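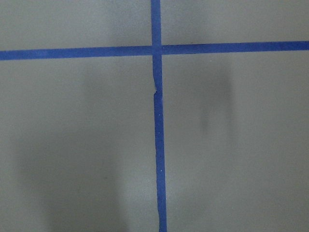
Tape cross on the gray surface, torn just below the crossing

vdaza: Our rule at Toltau is to replace grid tape as soon as an edge tears. Is that too strict? The arm only needs the lines for placing plates.

uma_k: Too strict. We retape every 8 weeks and leave small tears alone.

iturra_m: Disagree. A lifted edge can catch a plate rim. Replace it and log it.
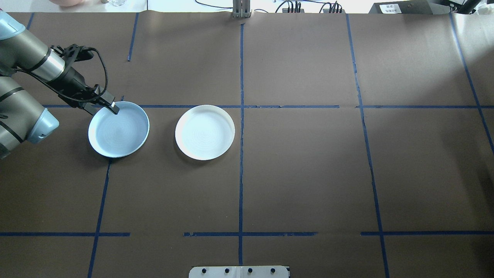 I'd also write down which side of the line a plate starts on. "On the line" means something different to every operator.

uma_k: Fine on the start position. I still wouldn't stop a run for a notch.

vdaza: I'll put both in the February draft.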